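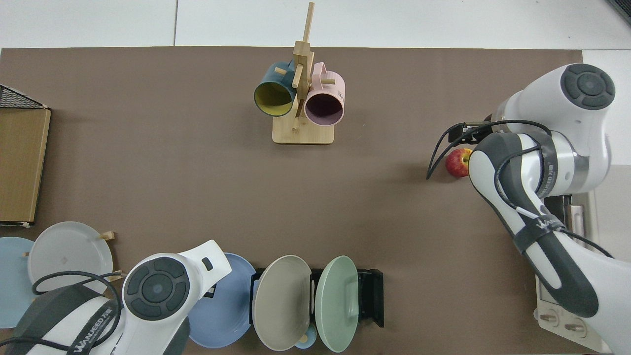 How long should the choux paste stay on the heat once the flour is in?
Until it leaves a thin film on the base of the pan and comes away from the sides in one lump. On the Alvarado hob at medium that was 2 minutes, stirring throughout.

**March, test kitchen, choux for the Zurkero order**

Batch A: water only. Batch B: half water, half whole milk. Same flour (Vadusel strong white), same butter, same egg weight. Piped with a 12 mm plain nozzle, 100 g water per tray in the bottom of the oven for steam.

- A: good lift, crisp shell, pale. Hollow centre, a little webbing left inside.
- B: better colour and flavour, softer after an hour on the rack. Two shells split along the side.

Zoila thinks the splits come from the piping and wants B repeated with a star nozzle. Agreed. Kevin's note from the last round says the same about the éclairs, so we should have tried it already.

Egg: the last addition is still being judged by eye. Paste should drop from the spatula in a V. B took slightly less than A before it reached that point; weigh the remainder next time and write it here.

Oven door kept shut for the first 25 minutes. Pierced the bases and returned them for 5 more with the door ajar. Shells from A pierced at the side leaked filling at the hole, so base only from now on.

Costing: order is for 4,000 shells. Usable yield at the A loss rate would be 3,649, so Kevin Cáceres is to rework the flour and butter quantities before anything goes to Stoltitlow for pricing.

Still to do: freeze a tray of each unfilled, refresh from frozen at 160 °C, compare.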